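From: Piroska Csonka
To: Cergate Supporters list
Date: Sep 20, 2023
Subject: Re: [cergate-fans] New manager, and the away coach

Mariann Katona wrote:

> So it's official, Lucía Aguirre gets two years. I have nothing against
> her, she did well at Dakelska, but her teams sit so deep they're
> practically in the parking lot. Did the board look at anyone else?
> Also, who is running the coach to Cabral? Last March I stood outside
> the ground for an hour with a sandwich and no bus.
>
> Mariann

Mariann, the bus did come. It came to the training ground, where four of us were waiting with no sandwiches at all, so I'd say you had the better afternoon.

On Aguirre: yes, they looked at other people. Réka Kiss was at the members' meeting and heard that two more were interviewed, one of whom wanted to bring his own goalkeeper, his own physio and his own brother. I would have paid to watch that, but I can see why the board wouldn't.

As for sitting deep, we let in two goals from our own throw-ins last season. I am ready to be bored. If she gives me a run of dull 1-0 wins I will knit her a scarf, and those of you who have received my knitting know that isn't a bribe.

My list for the coming weeks follows. Reply to me and not to the whole list, please, unless you want everyone to read about your knee again.

1. Season tickets

The count stands at 441. The club wanted 1,000, a number they seem to have picked because it was round. Renewals stay open until the first home game. Your old seat is held until then, even the one behind the pillar.

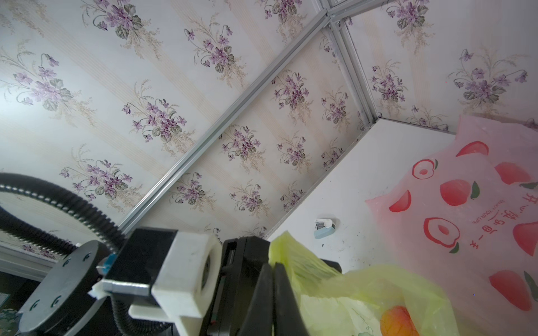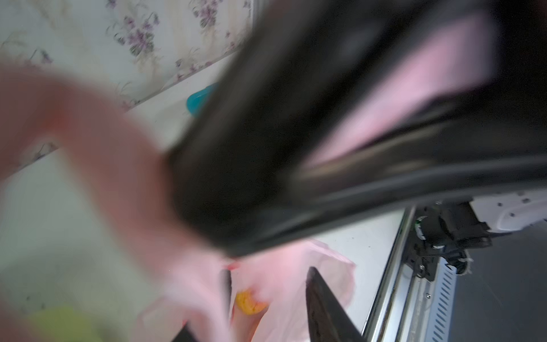
2. Coach to Cabral

Piroska Pap has booked it this time (the other Piroska, so kindly stop sending me your deposits). It leaves from the main gate. The MAIN gate, Mariann. We have 135 names down, so that makes three coaches, and the singers go in the last one by popular request.

3. The east stand roof

The repair fund has reached 4,000 and the quote is a good deal more than that. Until they meet, bring a hat. Inix have offered to pay for part of it if they can paint their name on top, where it will be enjoyed chiefly by pigeons. I told them yes before they could think about it.

4. Match reports

I need someone to write up the Dakelska game, as I'll be at a wedding. Two paragraphs will do. Last year's went on for nine pages and left out the score.

Piroska C.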